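Stevton Open Gardens Weekend: your questions answered

Everything people have been asking us about visiting, opening a garden, and where to find the tea.

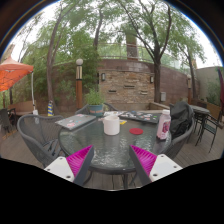
A mug and a red coaster on a glass-topped patio table.

What is the Open Gardens Weekend?

For one weekend in August, people all over Stevton and Viltside open their garden gates and let the rest of us in for a good look round. Some gardens are huge, some are a back yard with a lot of pots, and we love them equally! There are 30 gardens on the map this year, our most ever, and eight of them have never opened before.

When are the gardens open?

Saturday and Sunday, 10.30am to 5pm. A few close for lunch, and those are marked with a star on the map. On the Friday evening there is a preview walk along Arruda Lane, starting at 6.30pm from the bench by the post box. It's a lovely time of day to see the lane (the honeysuckle smells wonderful by then), so do come if you can.

How much does it cost?

A wristband is £6 and covers both days. Under-16s get in free. We sold 614 wristbands last summer, up from 489 the year before, and the money went on the new raised beds at Viltside Primary.

Where do I get a wristband?

From the library in Stevton, from the bakery in Viltside, or at the first garden you visit. Most gardens can only take cash, but the library and the bakery take cards.

Can I see everything in one day?

You'd need very good shoes! Most people do Stevton one day and Viltside the next. If you only have an afternoon, start at the top of Arruda Lane and work downhill. There are nine gardens on that stretch, including Roxana Lungu's dahlias, which are worth the trip all by themselves. She grows the dark red ones from her own tubers and will happily talk you through lifting and storing them.

Is there parking?

Use the school field in Viltside or the car park behind the library. Please don't park on Arruda Lane, as the bus has to get through. The number 2 runs between the two villages every half hour on Saturday and every hour on Sunday.

Are the gardens suitable for wheelchairs and pushchairs?

Seventeen of them are step-free all the way round, and another five are partly step-free. The map shows which is which. Gravel is marked too, after several of you asked.

Can I bring my dog?

Yes, on a short lead, to any garden with a paw print on the map. Water bowls will be out.

Where's the tea?

Belmiro Henriques is doing cakes again at the bottom of Mill Row, including the orange and almond one that ran out by noon last time (he's promised to make more). Several other gardens serve drinks on the patio. Take your time over them, and leave your cup on the table when you go.

Can I buy plants?

Plenty! The main stall is outside the library, with tomatoes, salvias, hardy geraniums and whatever Rajitha Patwary has been growing from seed. Small pots are £1.50. Bring a box or a strong bag.

May I take photos?

In nearly all the gardens, yes. Please ask before photographing people, and keep off the beds however good the angle looks.

What happens if it rains?

We carry on. The gardens look marvellous with a bit of rain on them, and there's a gazebo at the library stall. If there's a storm warning we'll put a notice on the library door by 9am.

I'd love to open my own garden. Is it good enough?

Almost certainly! It doesn't need to be tidy or large. Borislav Omerović opened a narrow strip of beans and sweet peas last year and had visitors queuing at the gate. Leave your name at the library before the end of May and Aurora Louro will pop round for a chat about what's involved.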